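Zirkach Walks – a data card for my hiking tour listings

G'day, and thanks for opening the file. Zirkach Walks is a table of guided walking tours I've been putting together in my spare time, one row per tour, 1,599 rows at last save. I started it when I was trying to pick a hut-to-hut trip for my mum's birthday and got sick of having thirty browser tabs open!

What's in it

Each row has the tour name, start town, end town, number of days, group size, price in Australian dollars, deposit, and whether meals and transport are included. There's also a grade column (easy, moderate, hard), copied straight from whoever runs the tour, so one company's moderate can be another's hard. I haven't tried to even them out.

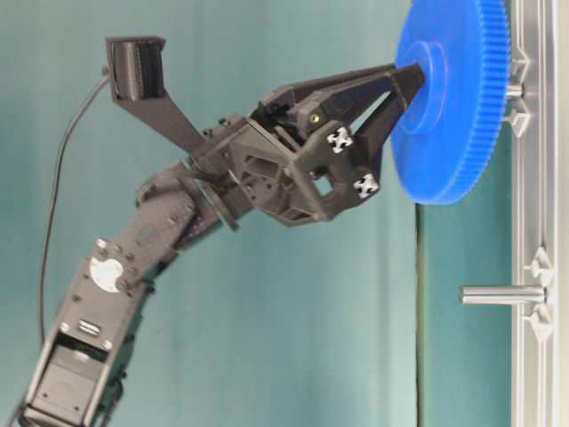 Tibor Pap

Where the rows came from

Most were typed in from printed brochures and the operators' own price lists. A batch of 312 came from Szabolcs Major, who used to book treks for Plerkness and kept everything in one enormous spreadsheet (bless him). His rows have "sm" in the source column.

Prices

Prices are per person, twin share, before flights. Anything over $4,000 has been checked twice, as I kept finding extra zeroes. If the deposit is blank it means I couldn't find one – it doesn't mean there isn't one. Single supplements are in the notes column for now, which is messy, I know.

Known problems

Clokon renamed half its tours in December and I've only matched up some of them, so you'll see a few walks listed twice. Place names with accents go funny if you open the file in older spreadsheet programs. Pick UTF-8 when it asks and Mészáros Lodge will come out properly.

Using it

Have a play, colour it in, make maps, whatever you like. Please don't book a holiday off it without ringing the operator first, though! Corrections are very welcome, and row numbers help me heaps.

Last updated 02/05/2025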